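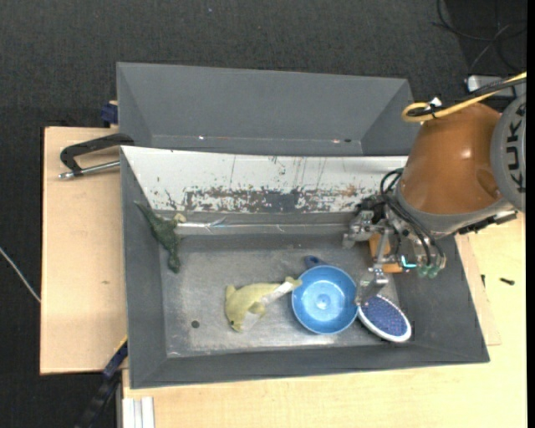
3.2 What lives in the mixed bins

Figure 1. One of the mixed bins, with a toy lizard or dinosaur, a fish, a blue pan and a brush in it.

I went into this part of the study thinking the toy bins would be the dull bit. My notes from the first Tuesday say "bins - quick look, then shelves," and I never got to the shelves that day. What I wanted to know was pretty simple: when small household things and play things end up together in one big container, how do people decide what belongs with what? We used 25 objects in all, bought or begged from homes around Rodrigues Street, and each round put a handful of them in a bin for somebody to sort however they liked.

The bins themselves deserve a few words. They're big gray workshop bins with sloping sides and a flat metal floor, and they're well used (the white slope at the back of the one in Figure 1 has lost a lot of its paint along the lower half, and there's a little rusty brown coming through). I thought about buying nicer ones. Ville Saarela, who ran half the sessions with me, talked me out of it, and I'm glad he did! People are much less polite with a scuffed container. They rummage, they shove things to one side, they tip their heads in and mutter. In our pilot with new plastic tubs from Dusonberg, everybody lifted things out one at a time as if they were in a shop.

Now, the objects. Figure 1 is a good one for showing the sort of mix I mean. The pan and the brush are right next to each other, and that pairing gave us more trouble than anything else in the set. Out of 40 people, 14 put the brush with the pan and called the pair "kitchen" or "washing up." Another 12 put it with grooming things, and the rest either gave it a pile of its own or asked me what it was for. I didn't tell them, though I wanted to. The pan is a toy, bright blue with a stubby handle, but people who put it under "kitchen" hardly ever mentioned that. One woman told me it was "a pan, just not for anyone my size," and I've used that line in talks ever since.

The animals looked easy on paper. A fish and a green lizard (or dinosaur - we had some lively arguments) are both animals, so they go together, right? Mostly, yes. But the fish kept wandering off to join the pan. I had it down in the Zitiveck categories as "animal, toy" and nothing else, and I had to go back and add a food code once the first transcripts came in. The green one never had that problem, I'm happy to say. Its trouble was the name. People who said "dinosaur" tended to start a toy pile, and people who said "lizard" tended to start an animal pile, and a couple of them switched words halfway through and then rebuilt everything.

I should say something about where things lie, too. We didn't arrange the contents, we just let them land, so a long object might end up leaning on a wall and a round one might sit flat with its open side up. I suspect this matters more than I allowed for. Things that landed close together got grouped together more often than I expected, and our Trendarum sheets only recorded the final piles, with no column for starting positions. I've added one for the second set of rounds. The shelf results, where everything starts in a neat row, are in Section 3.3.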